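Visita con alumnos a una jornada de puertas abiertas de robótica: ¿qué conviene preparar?

Tiempo de lectura: 2 minutos

Flerus
Buenas tardes. Coordino las salidas técnicas de un centro de formación profesional y en noviembre acudiremos con 31 alumnos a la jornada de puertas abiertas de Disholm. Agradecería conocer la experiencia de otros centros: duración de la demostración, tamaño de los grupos y si se permite formular preguntas durante el trabajo de los robots.

Vídalín
Nosotros fuimos el curso pasado. Se aprende bastante, pero hay que llegar puntual. No recuerdo más detalles, lo siento.

Leif Holst
Estimado compañero: nuestro centro realizó la visita con dos grupos. La organización admite un máximo de ocho personas por mesa, de modo que en su caso deberán preverse 4 turnos. Cada turno dura 42 minutos, incluida la presentación inicial.

Las preguntas se atienden al término de cada ejercicio. Se ruega no apoyarse en las mesas ni dejar mochilas en los pasillos, dado que la sala es compartida y hay personal trabajando en sus puestos. Los objetos empleados son de uso doméstico: en nuestra mesa, una lámpara con pantalla blanca y un recipiente transparente con brochas de maquillaje, ante dos pinzas robóticas. 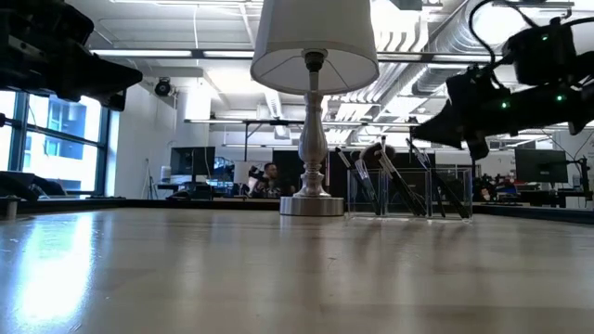
Recomiendo asimismo solicitar con antelación la ficha didáctica, que se remite por correo al responsable del grupo. La autorización de imagen de los menores debe entregarse firmada antes de acceder al recinto; a nosotros nos faltaban dos y hubo que esperar en recepción.

Karnon
Añado que el aparcamiento para autocares debe reservarse aparte. El formulario de inscripción no lo incluye.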